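The Night Shift at Benmoussa

I got the job at Benmoussa because I told them I was good with dishwashers, and I am, but what they had was a robot arm. One arm, one table, one green cloth. The arm's name was Zino. It was painted pink down the upper part, and whoever picked the pink had been in a very good mood that day!

My first week, all I did was listen. You put your ear near the elbow (power off, please) and turn the joint by hand, and if it sounds like somebody chewing ice you write that down. Zino sounded like ice on day two. I wrote it down, and then I wrote it down again, bigger, and on day four I took the cover off myself and found a screw rolling around in there like a pea in a whistle.

After that we got along. I tightened the finger screws, I wiped the pads, I set the zero point against a steel pin that came in a Tunix box with no instructions. The zero took me 23 tries. I talked to it the whole time – mostly about my sister's wedding, which was in December and which I was not looking forward to.

Then came bowl night. You load the bowl routine, you slow the arm down to 70 percent, and you stand there with your hand on the red button feeling like a parent at a swimming pool. The big bowl is the one that tells you if the gripper is square.

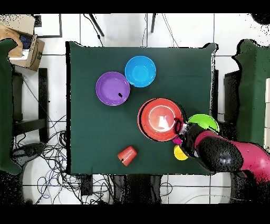
The Logbook

Finger on the rim, I wrote. Orange cup on its side. Then I stopped, pen in the air, because in the back of the logbook there was handwriting I'd never noticed, tiny and slanted, from whoever had my job before me.

"Cycle 2,000," it said. "Left finger drags when the room is cold. Be patient with it. It likes the purple bowl."

Well, I laughed out loud, all by myself in that tiled room. Likes the purple bowl! But I flipped back through my own pages, and you know what I'd been doing? Every time I ran a test, I'd been putting the purple bowl out first. I'd never once thought about it.

I ran the heater for a while. I backed the left finger off a quarter turn, greased the pivot, and started the routine over, and I read my notes about the wedding to the room while it went. Around cycle 100 the drag was gone, or I'd stopped hearing it.

Before I left for Welham on the early bus, I turned to the back page and wrote under the slanted writing, as small as I could. "Quarter turn out on the left. Still likes the purple."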